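## 4.3 Shared work area: rules for hand-held gripper sessions

This section applies to every station where a Bralar hand-held gripper is used with people inside the marked work area. Read Section 4.2 (power and cabling) first.

**Before the session**

1. Check both finger pads for tears or lifted corners. Replace pads as a pair after 730 grip cycles or at the first visible damage.
2. Wipe the tabletop and let it dry. Residue on the surface transfers to the pads.
3. Place the marker cube on the table with its printed faces uncovered. Do not tape, write on, or laminate the faces.
4. Set out the objects on the task sheet. Keep personal items off the table.
5. Agree on one operator. Anyone else at the table is an assistant and follows the operator's calls.

> **Note:** Books, boxes, and small picture frames are approved objects under Skallumar list B. Glass and open liquids are not.

**During the session**

6. Call "closing" before each grip. Assistants withdraw their hands before the fingers move.
7. Keep the housing vents clear. Sleeves and paper are the usual cause of blocked airflow.
8. If an assistant must reach toward the cube, stop, open the fingers fully, and hold still until the hand is withdrawn.

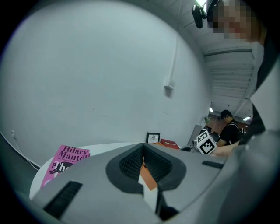 *Figure 4-3. Gripper at a round table, marker cube on the right, two people at the station.*

> **CAUTION:** Pinch hazard. The V-shaped finger piece can trap skin at the base of the V. Do not test grip force with a bare hand.

> **CAUTION:** Do not lean over the gripper while it is closing – keep your head behind the table edge. Tie back long hair and remove lanyards.

**After the session**

9. Open the fingers, switch off, and wait 300 seconds before touching the housing near the vents.
10. Enter the cycle count in the station log. A unit that reaches 1,257 cycles goes to Kerttu Kauppinen for inspection, even if no fault is noted.
11. Report any pinch or near miss to Toivo Kuusisto within 24 hours. The unit stays out of use until the report is closed.

Rev. May 22, 2024. Replaces the loose sheet formerly kept with the Zutitz cases.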